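Applies to all shelf-stable stock held in the Prillik building. Refrigerated goods are covered on a separate page.

## Dates and labels

**What does "best by" mean on a can?**
It is the packer's estimate of peak quality. Low-acid canned goods (meat, beans, corn, most soups) remain usable past that date if the container is sound and has been stored dry and below 85 °F. High-acid goods such as tomatoes and citrus lose quality sooner and should be rotated first.

**Which date do I write on the shelf tag?**
The date printed by the packer. If the can carries only a lot code, write the month of receipt followed by "R", for example "November R".

**Can I relabel a can that has lost its paper label?**
Only if the contents are confirmed by a printed code on the can itself. Otherwise discard it.

## Damage

**Which dents are acceptable?**
A shallow dent on the body, away from any seam, is acceptable. Reject a can if the dent touches the top, bottom or side seam, has a sharp crease, or keeps the can from standing flat.

**Is surface rust a problem?**
Rust that wipes off with a dry cloth is acceptable. Pitted rust is not.

**What about a swollen lid?**
Do not open, puncture or taste it. Bag the can, mark the bag "HOLD" and place it in the gray bin by the loading door. Notify Josiane Arnaud the same day.

**Do pull-tab lids need extra care?**
Yes. The score line is thinner than the rest of the lid. Do not stack heavy jars directly on pull-tab cans.

## Shelving and rotation

**How high can cases be stacked?**
Four cases on the Arnetti shelving, 8 on a pallet. The lowest shelf must clear the floor by 6 inches.

**How is stock rotated?**
First expired, first out. New cases go behind older ones. Bay 30 is reserved for goods with less than one month left and is emptied every Wednesday.

**Do rectangular cans follow the same rules as round ones?**
Yes, with one addition. Corners take most of the impact in a fall, so check the rim at all four corners before shelving.

**Where are returns logged?**
On Form 106, one line per lot. Returns to Proltimier need the original case code. Returns to Theodorakopoulos need the case code and the delivery slip.

**Can opened cases be returned?**
No. Shelve the sound cans individually and record the rest as loss.

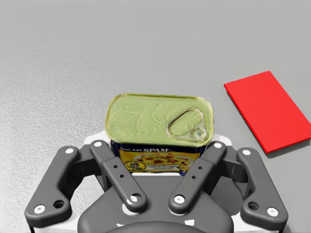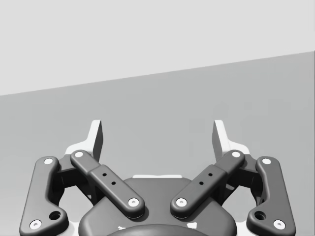
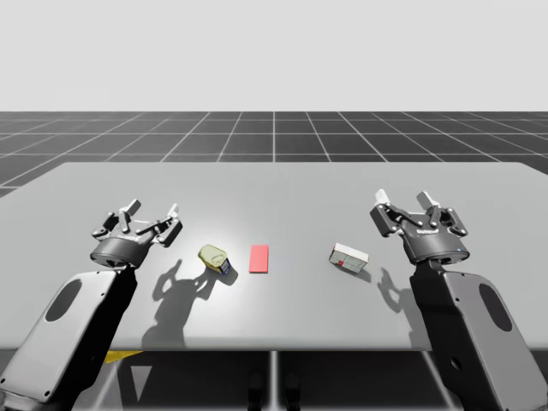 **Page maintained by:** Dry Goods Storage Department

**Who can change the limits on this page?**
Only the department. Send proposed changes in writing, with the section heading and the current wording. Accepted changes take effect at the start of the next month.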